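The Crowded Counter, and Whether to Believe in It

Every March the organizing advice comes around again, and every March it says the same thing: clear the counter. Put the toaster in a cabinet. Decant the chickpeas. Buy a nice tray and the mess will turn into a "station." We have been reading this for years at the Clonamano newsletter and our own counters look the way they always did.

The latest version comes from a booklet called the Drado Method, which promises a working kitchen in 30 minutes a day. It has 60 pages, and a fair number of them are about baskets. The main idea is that anything you haven't touched since breakfast should go behind a door. I tried it for a while. I spent a lot of time opening doors.

So when the play kitchen corner at our Assunção Street room needed sorting out, I was not in a hurry to apply any method. It's a real marble-patterned counter with real appliances on it and toy food mixed in, and the usual complaint is that there's too much of everything. Maybe there is. 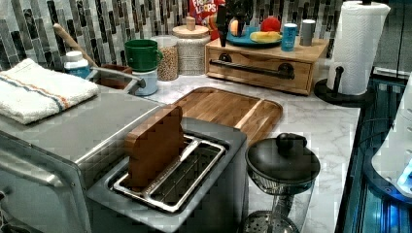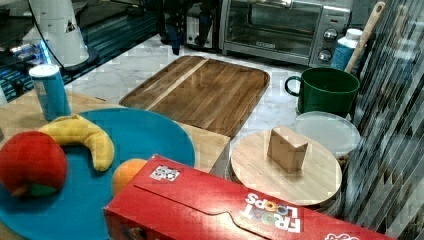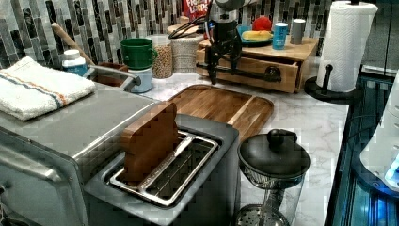 Photos: Clonamano newsletter

By the booklet's rules, most of that has to go. A toaster and a toaster oven side by side would be called duplication. I'm not so sure. They do different jobs in most homes, and the flat top of the oven is a decent place for a folded towel while everything is switched off. I wouldn't leave it there with the oven on, and I'd like to see the booklet say so, because it spends a whole chapter on how to fold a towel and has no room for where to keep one.

Stacking is another thing it frowns on. The green mug sits on top of a pale blue container, next to the jar and the woven canister with the wooden lid. Fine by me. It saves a little space and you can still see both. My one objection is that the mug has to come off before you can get at whatever is under it, and small hands will not always bother.

As for the wooden tray, trays are the great promise of this kind of writing. Put five things on a tray and they are supposed to look chosen. In my experience you then have five things and a tray. The blue plate with the plush apple and banana does the same job and can be carried to the table.

The cereal box I would move. A box that size takes up a lot of counter lying down, and it does better at the back behind the canister.

Teltico Home is running a talk on "visible storage" later in the month at 7 p.m. I'll go, and I'll report back if they mention anything besides baskets.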